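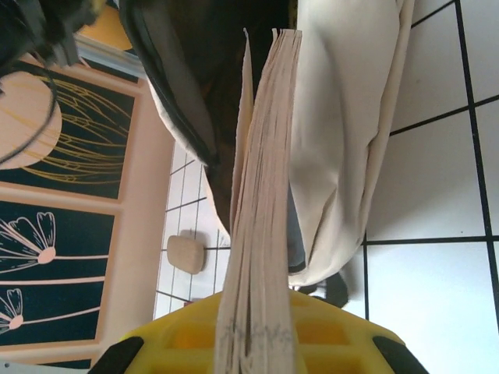
Indadgate – Urasley vehicle ferry: frequently asked questions

Last updated 2019-09-21

When must I arrive at the terminal?
Cars and motorcycles should be at the Indadgate check-in booths 45 minutes before departure. Lorries and vehicles with trailers need one hour. Foot passengers can come until 20 minutes before, then the gangway is closed and the staff are not allowed to open it again. At Urasley the terminal is smaller, but the times are the same.

How do I find the terminal in Indadgate?
Follow the signs for Buvley Dock, not the signs for the town harbour. The town harbour is only for fishing boats and the island launch, and it is difficult to turn there with a caravan. Some older navigation devices still send drivers to the former ramp at Sedgwick Quay. This ramp was closed when the new linkspan opened.

How long is the crossing?
Three hours and ten minutes in normal weather. With strong wind from the west the master may choose the longer route behind the headland, which adds up to 40 minutes.

Which ship will I travel on?
In most weeks it is the Sedgwick. She has 2391 lane metres for vehicles and carries up to 318 passengers. When she is in dry dock, we hire another vessel and write to everybody who has a booking. The hired vessel has usually no cabins.

Can I stay in my car during the crossing?
No. The vehicle decks are locked after departure and opened again when the ship is alongside. Please take with you everything you need: medicine, warm clothes, food for children. If you have forgotten something important, ask at the information desk on deck 5 and a crew member may go down with you, if the weather permits.

My car alarm always starts on ships. What can I do?
Switch off the motion sensor before you leave the car. In many models this is done with a button near the inside light or by locking the car twice – look in the manual of your car. Please do not leave the car in neutral. Put it in first gear, or in Park, and pull the handbrake.

How high may my vehicle be?
The main deck takes vehicles up to 4.6 metres. The upper car deck takes only 2.1 metres, so roof boxes and bicycles must be included in the height you give when booking. If the real height is more than the booked height, you may have to wait for the next sailing.

Can I bring gas bottles?
Yes, for camping vehicles, up to 2 bottles which are fixed and closed. Spare petrol in cans is not accepted, also not empty cans which were not cleaned.

Are dogs allowed?
Dogs may travel in the pet lounge on deck 6 or in one of the pet cabins. They must be on a lead in all other places. There is no pet lounge on the hired vessel.

I travel with a wheelchair. Is there a lift?
Yes, from the main vehicle deck to deck 5 and deck 6. Tell us when you book and once more at check-in, so that the loading officer can place your car near the lift door.

What happens if the sailing is cancelled?
We send a text message to the number in your booking. You can change to another sailing without fee, or get the full price back. Refunds to a bank card take up to ten working days, and in July sometimes a little longer.

How do companies book freight?
Please write to Tahsin Barua in the freight office, or telephone extension 3121. For dangerous goods, the papers must reach Yvonne Whiteley not later than 24 hours before departure.

I have lost something on board.
Ask at the Urasley terminal desk. We keep things for three months.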